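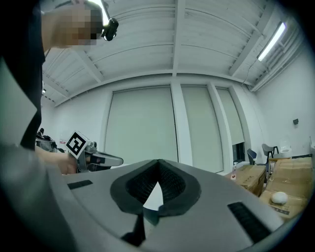 Plorninau is a small collection of demonstrations recorded by the robotics club at Lirkevero. It was made as the club's project for the year, with hand-held grippers and no robot arm, in a white room with roller blinds and fluorescent lights. The person recording wears a camera on the head, and the hand-held gripper carries a square black-and-white marker so that its position can be worked out afterwards from the video. The faces in the files are pixelated before release. The second release replaces the first one completely; please delete the old copy if you have it, as the two use different episode numbers.

What is in it

The release holds 200 episodes from 19 sessions. There are four tasks:

wipe – wipe the inside of a washbasin with a cloth
plug – put a plug into the drain and take it out again
lid – raise and lower a toilet lid
box – fold the flaps of a cardboard box shut

Wipe has the most episodes and box has the fewest. We started box late in the year and ran out of time before the June deadline. It is worth holding it out of training altogether if you only want tasks with good coverage.

Each episode is one attempt at one task. An attempt that went wrong is kept, with the word "failed" in the outcome column. We did not repeat a failed attempt straight away in every case, so don't read the episode order as pairs of failure and success.

Files

index.csv – one row per episode
video/head – the view from the head camera
video/left and video/right – the views from the grippers
poses – gripper positions over time, one file per episode
notes – free text typed by whoever was on the laptop, not tidied

The columns in index.csv are episode, session, task, outcome, operator and remarks. Operator is a letter and the letters were shuffled between the first release and the second.

To read the poses you need Gitoden, the club's own loader, in the folder of the same name. It is a single Python script. Run it on the top folder and it writes a merged table next to index.csv. It overwrites any merged table already there without asking – this is on the list to fix.

Recording

Both hands are used in all four tasks. For the washbasin tasks the operator stands over the basin and works downwards, with both grippers pointed inwards.
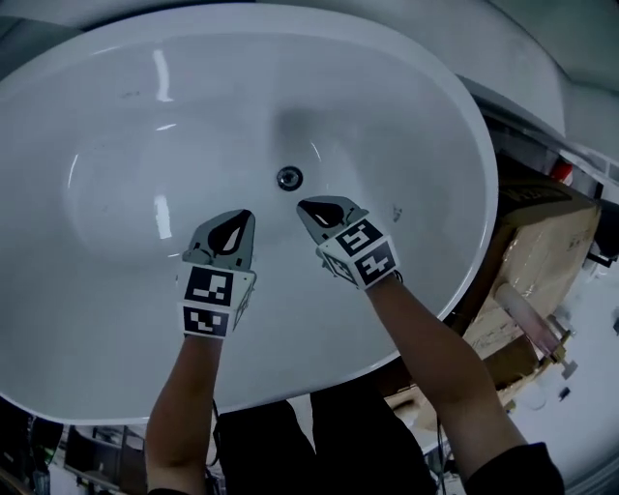

The glossy white surface gave us more trouble than anything else in the project. Reflections move when the operator moves, and the pose tracking drifts when the view is mostly plain white. We tried three things: closing the blinds, turning off some of the lights, and leaving more clutter in view. Clutter helped most. From the fifth session onwards we stopped tidying up before recording, and the drift in the later wipe and plug episodes is smaller. The earlier ones have been left in with "drift" in the remarks column.

Markers have to stay clean and flat. A bent corner was enough to lose a gripper for part of an episode, and we now reprint them before each session. If a pose file has a gap in it, the gap is real and has not been filled in. Gitoden can fill short gaps if you pass the option --fill, but look at the result before you use it.

Calibration was done once at the start of each session. In two sessions the head camera was knocked and nobody recalibrated until the break. Those episodes are marked "recal" and the head view should not be combined with the gripper positions.

Known problems

Sound was recorded but has been removed.
The left and right videos are swapped in one lid session. The swap has been corrected in the poses but not in the videos.
Some plug episodes end early, before the hands have left the basin.
All operators are right-handed.
Everything comes from the same room, so a model trained on this alone will probably do badly elsewhere.
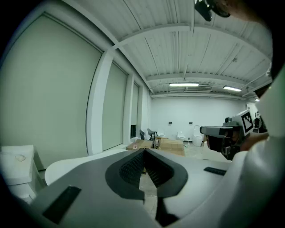

A comment on the first release asked why the lid task was counted as two-handed when most people would use one hand for it, and suggested splitting it into a one-handed set and a two-handed set. We talked this over at a club meeting and decided against a split for now. The idle hand still moves, and it was hard to agree on when it was helping. A new column for this may come with the next release. The same comment asked for the start and end of contact to be labelled. We have done this for a few lid episodes by hand, and it was slow work. The labels are in notes/contact.txt.

Use

Free for teaching and for club or student work. Please ask before using it in a product. If you write something up, give the name Plorninau and the release number.

Please don't try to work out who the operators are. If you find a face that has not been pixelated, tell us the episode number and we will take it down and put up a corrected file.

Still to do

Record more box episodes, including taller boxes
Make Gitoden ask before overwriting
Fix the swapped lid videos
Try a second room – the Karagiannis workshop has been offered, but the lighting there is poor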